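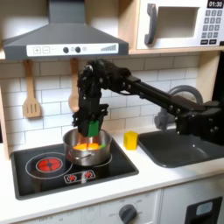 The baby monitor was a Retari, second-hand, and it logged everything. Bautista Painemal read the log at the kitchen table with the sound off.

Feeding at 1:10. Crying from 2:04 to 2:31. Movement, no crying, 2:40. Feeding at 3:15.

His daughter weighed 3129 grams at birth and had lost weight in the first week, as most babies do. The clinic wanted her back above that figure by the next visit. He kept a column for weight, a column for milliliters, and a column for diapers. Inés slept between columns.

Pádraig Fahy came by at 6 with a casserole and his own two boys, who were sent to the yard. He looked at the sheet.

"What's this mark here?"

"Hiccups."

"You record hiccups."

"Duration only."

Pádraig put the dish in the oven and set the dial. He had raised both boys without a column of any kind, and the younger one was at that moment eating part of a hedge.

The monitor light went from green to amber. Bautista went down the hall. She was awake, not crying, one arm out of the blanket, looking at the place where the wall met the ceiling. He picked her up and stood by the window with her until the oven timer rang.

The entry for that period was left blank. He noticed it the next morning and did not fill it in.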